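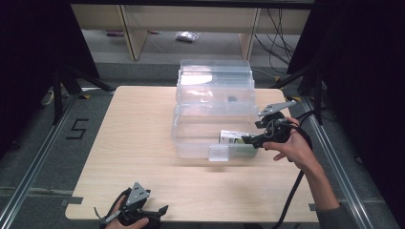
*Clear storage boxes, stacked and open, on a light wooden tabletop.*

## Gravby Clear Storage Boxes

Gravby boxes are supplied to offices, schools and supply rooms for the orderly keeping of small packaged goods. The clear plastic allows contents to be identified from outside.

- Item number: 839
- Sold in cartons of 11, lids included
- Wash by hand in mild soap and water

Orders and requests for replacement lids should be addressed to Nelly Agudelo, Quinlan Supply, Room 204, Flesteldale.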